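Eltwood to change rules on backyard fences after property line disputes

Local news

Homeowners in Eltwood will need a signed site sketch before they put up or replace a backyard fence, under a rule change the town council approved in September.

The change applies to any fence that stands on or close to a shared lot line. Until now, the town asked for a permit only when a fence was taller than the standard height or faced a street. Fences between two backyards were left to the neighbors to work out.

Aldana Benítez, who runs the town's permit desk, told the council that the old approach had stopped working in the newer parts of town, where lots are narrow and many original fences are reaching the end of their life at the same time.

"People take the old fence down and assume the new one goes in the same holes," Benítez said. "Sometimes the old one was never on the line to begin with."

The sketch does not have to be drawn by a surveyor. It must show the house, the lot line, the planned fence, and any gates, and it must be signed by the owners on both sides. If one owner will not sign, the other can ask the town to mark the line using the plat on file. The fee for that visit is $40.

The council vote came after a long public comment period. Most of the speakers were from the Villalba subdivision, on the west side of town, where two disputes over fence placement went to mediation this year.

Leandro Espinoza, who lives on one of the corner lots in Villalba, said he supports the change but thinks the fee should fall on whoever is building.

"I got a letter saying my fence was over by 4 inches," Espinoza said. "I didn't build it. It was there when we bought the house. I still had to pay to find out."

Mafalda Pacheco spoke against the rule. She said it gives a neighbor who does not want a fence an easy way to hold up the work, even when the fence would be entirely on the builder's own lot. Pacheco asked the council to set a deadline for the neighbor's answer.

Council members added one before the vote. A neighbor who receives the sketch now has three weeks to sign it or to object in writing. If there is no reply, the permit desk can go ahead without the second signature.

The new rule also deals with which side of the fence faces out. Where one side shows the posts and rails, the finished side has to face the neighbor unless both owners agree otherwise on the sketch. Fences with boards on both sides are not affected, and neither are hedges, garden walls under knee height, or temporary fencing around a work site.

Height limits stay as they are. So does the ban on barbed wire in residential areas, which the council discussed and left alone.

Ignacio Painemal, who builds fences in Eltwood and in nearby Pratelero, said most of his customers already get a neighbor's agreement before he starts. He expects the paperwork to add a few days to a job in the busy season. His larger concern is windows. On narrow lots, he said, a solid fence set a short distance from the house can take a good deal of daylight out of the ground-floor rooms, and buyers do not always think about it until the boards are up. He suggests leaving gaps between the boards, or setting them horizontally with space between.
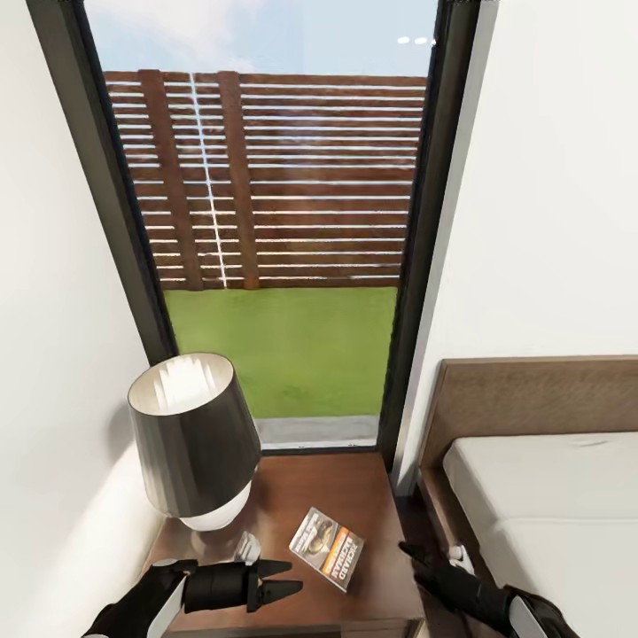
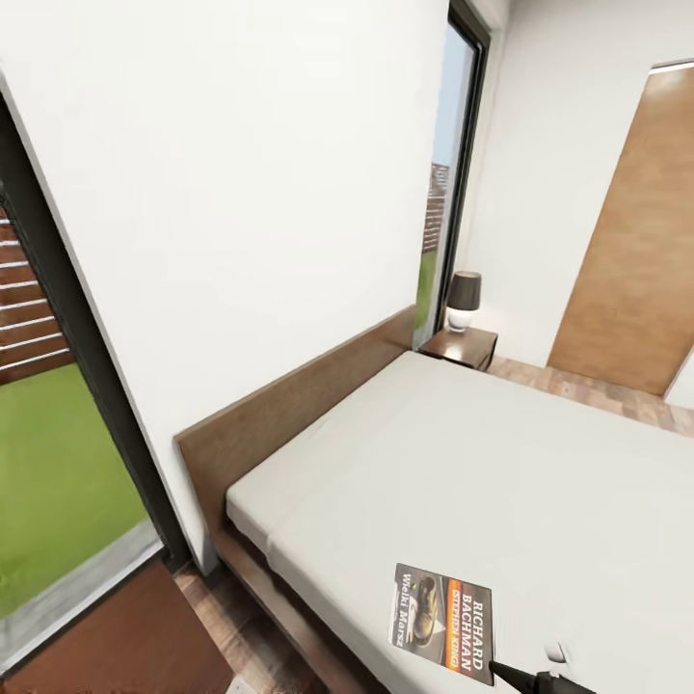 The council considered a rule on gaps and decided against it. Benítez said the town does not want to tell people how much privacy they should have in their own yards, but the permit desk will hand out a one-page guide with the sketch form. It covers board spacing, post depth, and how to find out where gas and water lines run before digging.

Pratelero adopted a similar sketch requirement some time ago. Mirta Huenchumán, a building inspector there, told the Eltwood council that complaints about fence lines had gone down, though she said some owners still build first and file later. In those cases Pratelero charges double the permit fee. Eltwood has not set a penalty and will look at the question again in the spring.

Fences that are already standing do not need a sketch. Repairs are also exempt as long as the posts stay where they are. Replacing boards, painting, staining, and rehanging a gate all count as repairs. Moving even one post does not.

Forms can be picked up at the permit desk in town hall, which closes at 4 p.m., or requested by mail. Owners who have a contractor booked before the rule takes effect can bring in the signed contract and will be handled under the old rules.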